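Florencia Painemal has been folding other people's sports kit for nine years. She runs the kit room at Godoy, a martial arts and fitness club for children on the upper floor of the old Skaleck works, and she agreed to talk to me one afternoon in July, when the summer classes had finished and the last bag had come up from the dryer.

The club has 51 children on its books and lends a shirt and a pair of shorts to every one of them. "Parents asked for it," she said. "They were buying a full set and the child would give up by Easter. Now we own it, we wash it, and it goes back in the cupboard."

I asked whether she had been taught to fold. She laughed. Her first job was at Brelora, a hotel laundry, where she did sheets. "Sheets are easy. They're square. Shorts never are." Her colleague there was Ülle Ķēniņš, who now does the same work for a swimming club and still rings her to complain about towels.

The method she uses is plain enough. Each piece is laid out on the table and smoothed by hand from the middle outwards. Shorts are folded leg over leg, then the waist is brought down. Shirts go face down, sides in, bottom up. She doesn't use a folding board. The club bought one from Fenditz and it has been on top of the cupboard ever since.

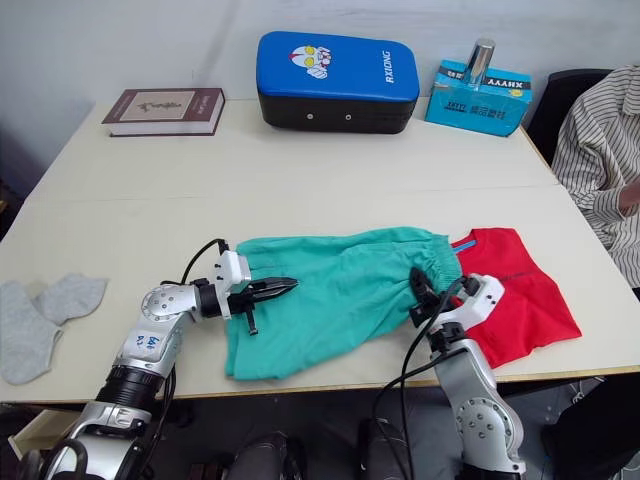 Elastic is what she talks about most. A gathered waist will not lie flat however long you press on it, and she thinks beginners waste time trying. The teal-green shorts on the cream-white table were bunched into pleats at the waistband, with the red shirt partly under that same end. "You pull the waist once, sideways, and let go," she said. "Then fold it as it is." She is stricter about shirts — any zip is done up before folding, or it catches on the next thing in the pile.

Kick shields are not her department, though they find their way to her table along with books and boxes. She wipes them down and puts them at the back.

Would she change anything? "A second table," she said. "And deeper shelves. The shirts hang over the front of these ones." She had 2 bags left to put away and went back to them while I was finding my coat.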